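**Visiting the open day at Rirkness, can I bring my son of 10 years?**

Hello all. On 28th December there is a robot demonstration at Rirkness. How long should we plan for it, and can a child stand near?

*Prelcombe_dad*

Yes, you can bring him. I went to the last one. Plan 80 minutes, and ask the staff where you may stand. One robot had a black cloth in its gripper, as in the second picture. 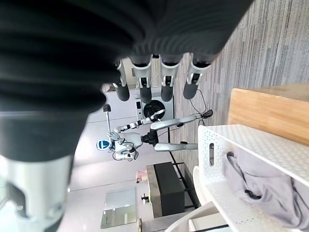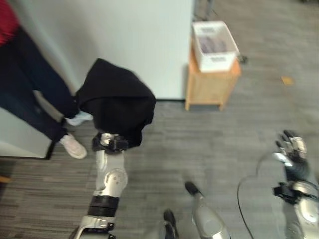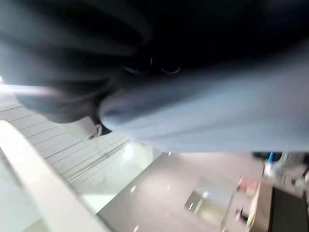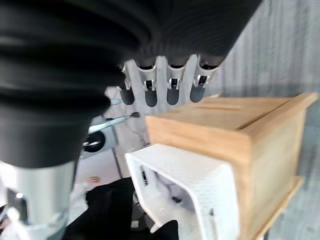
— Svenja Thiele

We paid 16 for parking. Take the bus from Alard.

*reuter25*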